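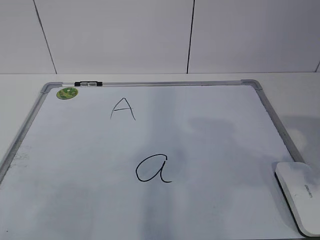 A whiteboard on a tabletop.

Prandonard opens its silent evenings to everyone

3 Jan 2023

The contemplative house Prandonard, in Carkthorpe, will open its silent evenings to the general public from this month. Until now the evenings were reserved for people who had already made one full retreat in the house. The decision was taken in November, after a long consultation with the regular sitters, and it was announced to them by letter before the holidays.

The evenings begin at 7 and last two hours. There is first a short reading, then a sitting, then slow walking in the corridor or in the garden when the weather permits it, and then a second sitting. After this there is tea, and who wants to speak may speak. No earlier experience is asked. Chairs and cushions are both available and neither of them is considered the better choice.

Delia Cabral, who has guided the evenings for nine years, told us that the old rule had a good intention but had become a wall.

"We wanted to protect the silence," she said. "A person who has been with us for a whole retreat knows how to enter the room and how to leave it. But I received many letters from people who cannot be absent from home for a retreat. They have small children, or they take care of a parent, or they work in the weekends. I answered to all of them with the same polite refusal, and at some moment I was ashamed of my own answer."

The retreat in Prandonard lasts 5 days and it is held four times in the year. It will stay as it is. The house received 1,820 retreat guests since it was founded, and of those 809 came back for a second time or more. Mrs. Cabral does not attach great value to these numbers, but she mentions that the returning guests were the ones most divided over the change.

Some of them feared that the evenings would become a kind of course in relaxation. A letter signed by several long-time sitters asked that the readings should remain, and that they should not be made shorter or more simple for newcomers. This was accepted. The readings will continue to come from different sources, among them the Desert Fathers, the Upanishads, the early Chan teachers and some modern writers, and the reader of the evening chooses freely. There is no explanation of the text afterwards. A copy is left on the small table near the door for those who wish to read it again. 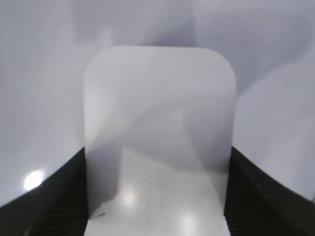 A second worry concerned the talking after the tea. In the past this part was sometimes very personal, and people trusted that the words would stay in the house. The new arrangement is that the conversation takes place in two rooms. In one room people can ask practical questions about sitting, for example what to do with pain in the knees or with sleepiness. In the other room people can speak about what the practice touches in their life, and here the others only listen. No advice is given in this second room, also not when it is requested. Mrs. Cabral will be in the first room, and the second will be kept by Milagros Fuentealba, who moved to Carkthorpe from Paredes last spring.

Mrs. Fuentealba lived for eleven years in a small community near Paredes, where a similar form of listening was practiced every week. She explained that it is more difficult than it seems.

"The first impulse is always to help," she said. "Somebody says, I sit and I feel nothing, and immediately three persons want to tell him that this is normal, or that he should try another way. Then he is not heard anymore. He has received an answer to something he did not ask. In Paredes we waited one full minute after each person. In the beginning this minute is terrible. Later you miss it when you are in a normal conversation."

She does not call herself a teacher and prefers that this word is not used for her. In her opinion the teaching in such a room is done by the attention of the people present, and the one who keeps the room is only there to watch the clock and to open the window.

The house has also answered the question of money, which was raised by both new and old visitors. The evenings remain free. There is a box for gifts beside the coat rack, and the heating in winter is paid for one part from this box and for the other part from the sale of the little books printed by Purkemach, a local press that has published the talks given at the retreats. A new title in this series, with the talks of the last autumn retreat on the subject of doubt, is expected before Easter.

Not all of the regular sitters are content. One man who has attended since the beginning, and who asked us not to print his name, said that he will come to the first evenings and then decide. He finds that silence with strangers is a different thing than silence with people who know each other. "Maybe it is even a better thing," he added, "but I did not look for it."

Mrs. Cabral said she understands this feeling. She asked the regular sitters to stay away from one habit only, which is to take always the same place in the room. Newcomers would otherwise end up in the row at the back, near the radiator, and she has noticed that people who start in that row often remain there for years.

Visitors are asked to arrive ten minutes before the beginning. The front door is closed during the sittings and it is opened again for the walking, so who comes late can wait in the hall and join at that moment. Telephones stay in the coat pockets. It is possible to leave after the first sitting without giving a reason.

Registration is not necessary for the evenings. For the retreats it remains necessary, and the list for the spring retreat is already open. Persons who use a wheelchair can enter through the garden side, where the step was removed last summer, and are requested to ring the lower bell.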